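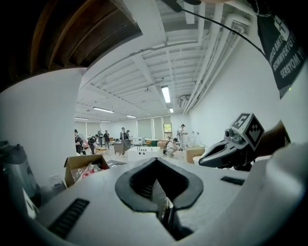 By the Alik-Sánchez Laboratory, Prirnham | Posted Aug 10, 2021

Figure 2. Work with a hand-held gripper. A cube marker is mounted on the jaw. People are at work farther back in the room, one of them crouching near some equipment on the floor.

4. Equipment Planning and Costs

The project was planned under a fixed equipment budget, and most of the choices in this section follow from that limit. Our first plan put nearly all of the money into one robot arm. We dropped it in March, when the quotes came in and we saw how little would be left for grippers, mounts, cables, and spare parts. The revised plan starts with hand-held grippers (Figure 2) and puts off the arm until the second budget year.

4.1 Unit cost

We priced the hand-held gripper as a complete working unit. The price covers the body, the jaws, the printed markers, the camera, the cable, and a case. It does not cover a computer, as the laboratory already had enough of them. The final cost was $2542 per unit. Early estimates were lower because they left out shipping and the small parts that are bought in packs, such as screws and rubber lining. Anyone working from a parts list should add these before asking for approval – in our case the second request took longer to clear than the first.

The budget allowed for two complete units. We considered buying a third in place of spares and decided against it. A unit that is waiting for a jaw is of no use to anyone, and parts ordered one at a time cost more to ship.

4.2 Spares and wear

Jaws and rubber lining were treated as supplies and charged to the running budget. Bodies and cameras were treated as equipment. The finance office at Prirnham asked for this split, and it made reordering easier. Markers can be printed again in house, so only the blank cubes were stocked. Cables were bought in two lengths. The shorter one turned out to be too short for work at floor level, and we would order only the longer one next time.

4.3 Space

Floor space was not in the first budget at all. The room chosen for the work had to be shared with other groups, and tables, carts, and boxes all had to fit in it alongside our own equipment. We now count storage as a line of its own, with shelving, bins, and the hours spent unpacking. Staff time for setup was logged against the project from the first delivery, including time spent waiting for the room.

4.4 The deferred arm

The arm remains in the plan. We asked for quotes on the Drodine arm with and without a service contract, and kept both versions in the budget file. The mount is to be specified so that it takes the same jaws as the hand-held units, and the existing stock of spares can then serve both. A decision on the contract depends on how many hours per week the arm would run. We do not have a good estimate of that yet. The hand-held units are being logged by the hour for this purpose, and the totals will go into the next request.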